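Monday, late afternoon – floor day

Spent most of today on my knees in the Kuvell room, marking out the walkways before the shelving arrives, and I will say that it was a nicer job than I expected once I found the old foam pad to kneel on. The room plan from Dakden gives 457 inches along the long wall. I measured it 2 times and got the same both ways, so for once the drawing and the building agree, and I had a little cup of coffee to celebrate.

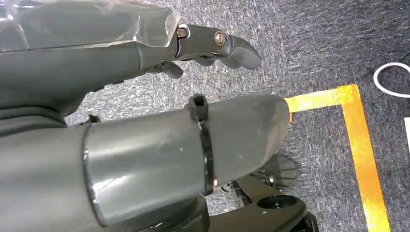 Carpet is a fussy thing to put tape on, and I had forgotten how fussy since we did the Brerberg office. The cheap roll lifted at the corners before lunch, so I pulled it all up, went over the floor slowly with the vacuum and started again with the better stuff, pressing it down with the heel of my hand as I went. I am glad we settled on yellow, as it stands out well against the gray speckle, and I had worried that a paler color would get lost in all those flecks. The walkway is 60 inches wide, which leaves room for the wide cart and someone squeezing past it.

Still to do: the bit by the door, where I ran out of both tape and knees. Please roll the carts over the lines rather than dragging them – the edges need a night to settle. The Kontogiannis shelves go on the window side, feet just inside the line, and the leftover roll is in the second drawer with my good scissors (please put them back!).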